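Food and Cooking > Kitchen Science > Ages 8 and up

Why Does Food Go Bad?

If you leave a slice of bread on the counter long enough, fuzzy green spots grow on it. Milk turns sour. A cut apple goes brown. These changes have different causes.

Mold and bacteria are tiny living things. They are in the air, on your hands and on most foods. They need food, water and warmth, the same as you do. When they feed on your leftovers, they multiply. In a warm kitchen, some bacteria can double in number in less than 30 minutes.

Apples go brown for another reason. When you cut one, air gets to the inside. Oxygen in the air reacts with the juices, and the color changes. A brown apple slice is still safe to eat if it was cut a short time ago.
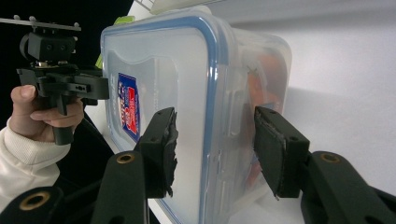 A tight lid slows some of this down. It keeps new mold spores from landing on the food, and it stops the food from drying out. Many lids have a soft rubber ring, called a gasket, that presses into the gap between the lid and the box. Air still gets trapped inside when you close it, so a lid cannot keep food fresh forever.

Cold helps too. Bacteria grow slowly in a refrigerator. In a freezer they stop growing, but most of them do not die. When the food thaws, they start again.

People stored food long before there were refrigerators. They dried fruit in the sun, packed fish in salt and kept vegetables in vinegar. Drying and salting take away the water that bacteria need. Vinegar is too sour for most of them.

Words to know
Spore: a tiny cell that can grow into new mold.
Gasket: a soft ring that seals a gap.
Thaw: to warm up after being frozen.

Contact Sillomden Kids | © Sillomden | Back to top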